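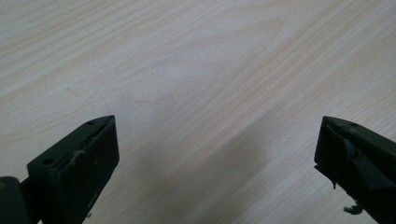 A pale wooden tabletop with fine diagonal grain.

Relberg Garden to Open Shrub Trial Beds to the Public in March

RELBERG, November 18, 2023. The Relberg Garden will open its shrub trial beds to visitors next March, following three growing seasons in which the beds were closed to everyone except staff and visiting growers. The decision was confirmed this week by the garden's director, Halldóra Ravn.

The trial beds occupy the slope between the Zapata Gate and the old orchard wall. They hold 80 varieties of flowering shrub, planted in matched groups so that plants of the same kind can be compared in full sun and in the shade of the wall. Most of the collection is made up of mock orange, deutzia, weigela and viburnum, with smaller groups of hydrangea and ninebark along the lower path.

The trial was set up to find out which garden shrubs perform well in the heavy clay found across much of the district. Plants were watered during their first summer only. No fertilizer has been applied since planting, and the beds are mulched once a year with shredded leaves from the grounds.

"Many of our visitors garden on the same soil that we do, and they ask us what will grow in it," Ravn said. "They will now be able to walk among the plants and judge for themselves. Some varieties have done poorly, and those will stay in place through the spring so that the comparison is a fair one."

Each group of plants has been scored every month during the growing season for flowering, leaf condition, shape and winter damage. The scores are kept by Octavio Montoya, curator of woody plants, and will be posted at the entrance to the beds. Printed copies will also be available at the information desk.

According to Montoya, the mock oranges have given the most consistent results. Nine varieties were rated good or better in every season, including several compact forms suitable for small yards. The weigelas flowered well in full sun but were thin and slow to fill out near the wall. Several of the hydrangeas lost their flower buds to a late frost in the second year and were rated lower as a result.

"A single season tells us very little," Montoya said. "The late frost changed the order of the list considerably, and so did the dry summer that came after it. We would ask visitors to read the scores for all of the seasons together."

Work on the beds will continue through the winter. The lower path is being widened and resurfaced with packed gravel to allow wheelchair access as far as the viburnum group. The upper path remains steep and will keep its existing steps. New labels are being prepared for every group, giving the botanical name, the common name, the expected height and spread, and the month of flowering. Pruning of the summer-flowering shrubs will take place shortly before the opening. The spring-flowering shrubs will be left until their blooms have faded.

The garden has also arranged with Grusen Nursery to grow a limited number of the better-rated shrubs for sale. Young plants in containers will be offered at the garden shop once the beds are open. Varieties will be added as stock becomes ready, and the garden does not accept advance orders. Questions about availability should be directed to the shop and not to the nursery.

A second trial, of shrub roses, will be planted next fall on the site of the former Hesora nursery rows. That ground has been under a cover crop since last year and will not be open to visitors until the roses are established. Growers who wish to submit varieties may request an entry form from the curator's office. A minimum of 5 plants of each variety is required, all on their own roots.

Admission to the shrub trial beds will be included in the regular garden entry. Dogs are not permitted in the beds, and visitors are asked not to take cuttings or seed. Groups wishing to be shown the trial by a member of the plant staff should contact the visitor office in advance. The opening date and hours will be posted at the Zapata Gate and in the garden's spring calendar.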